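Filed under: Workbench, Robots, Slow Hobbies

Print this post | E-mail this to a friend

Teaching by nagging

The counter on my screen said 2,118 when I sat down after breakfast, and by the time I gave up for lunch it said 2,152. That is thirty-four examples of a robot arm doing something a toddler would get bored of. I drove every one of them by hand.

I'd started the project in February with grander plans. The arm was going to learn to tidy my desk. Then I read my own notes on how many examples the desk would need, multiplied by the number of things on the desk, and went looking for a smaller problem. I settled on sliders and buttons. The folder is called Ollaswood, after the street I lived on when I still had weekends.

An episode goes like this. I start the recording, steer the arm over to the task board, push a slider to the number on my list, press whichever button comes next, back off, stop the recording. Then I type a one-line instruction to go with it, such as "move the lower slider to 4, then press red." Early on I typed these from memory at the end of the day. I do not recommend it. A good chunk of the first batch claims I pressed blue when I plainly pressed yellow, and the model, being a trusting sort, learned that colors are a matter of opinion.

The other early mistake was being too good at it. I had the same smooth approach every time, from the same side, and the policy I trained on those runs was superb until I nudged the board over by the width of a thumb. After that it pressed the air with great confidence. So now I turn the board between episodes and start the arm from awkward places. I also record recoveries, where I come in crooked on purpose and then fix it. Those are the most useful examples I have and by far the most embarrassing to replay.

I watch everything back from the wrist camera, with the fingers closed and poking up from the bottom of the view. It's the view the model gets, and if I can't tell from it which number the lower knob is nearest, I have no business expecting the model to.
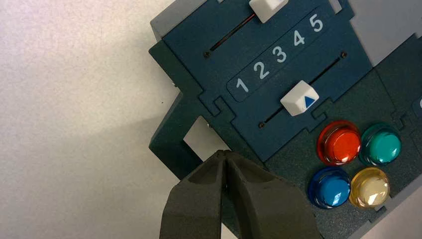 What gets thrown out

I toss an episode if I hesitate for more than 2 or 3 seconds, since hesitation is contagious. The last model learned my habit of stopping to sip coffee and would hover above the buttons, apparently thinking of home. Bad labels get fixed by hand. Knobs parked between two numbers go in a separate folder until I decide what "between" means, a decision I have been putting off for weeks.

Next up is another round with the board turned the other way, and then a training run overnight. I'll post the results if they're good, and probably also if they're funny.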